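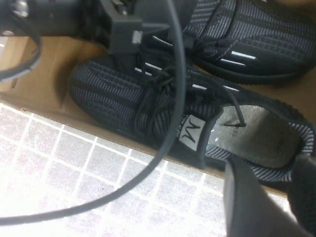
Davina MacLeish wrote in to ask whether the Barta field watch keeps time well enough to wear every day, and whether the strap is as stiff as people say. Yes to both.

I have worn mine since May. Over the first 28 days it gained 4 seconds a day, fine for an automatic at 300 dollars. It has slowed a little since then. The dial is plain white with black numerals, easy to read outdoors and poor after dark – the lume fades within the hour.

The strap is thick leather and took weeks to soften. I swapped it for a nylon one from Narner and like the watch better for it. The lugs are drilled, so the change takes a minute.

The crown is small and hard to grip with cold fingers. Winding is gritty. The case back is numbered, and mine is 1327.

The Stiro costs less and has a better clasp, but it is too thick to fit under a shirt cuff. I sold mine and kept the Barta. Service goes through the shop that sold it, so keep the receipt.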